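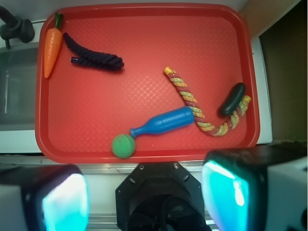 From: Shiyu Yuan
Date: 7 Sep 2025
Subject: Re: Draft rules for tray tasks, section 2

On the Gondura list, the Zoltlow team wrote:
> We would like section 2 to say only "objects are placed at random".
> Operators will understand it. Is a longer rule really needed?

Dear all,

I think a longer rule is needed. We checked 1,056 episodes from the Shen site and in 663 of them the toys were laid out side by side, with clear space between them. Each operator was sure this was random.

My proposal for the text:

2.1 At least one object shall touch or lie on another, for example the cucumber on the rope.
2.2 Soft objects shall not be straightened before the start.
2.3 The layout shall be changed after 20 episodes at the latest.
2.4 The fingers shall be clear of the tray when the episode starts.

I am not certain about 2.3. Grarier asked for a smaller number, but their trays are also smaller — perhaps they can tell us what they use now.

Please send comments on the wording before December.

Kind regards,
Shiyu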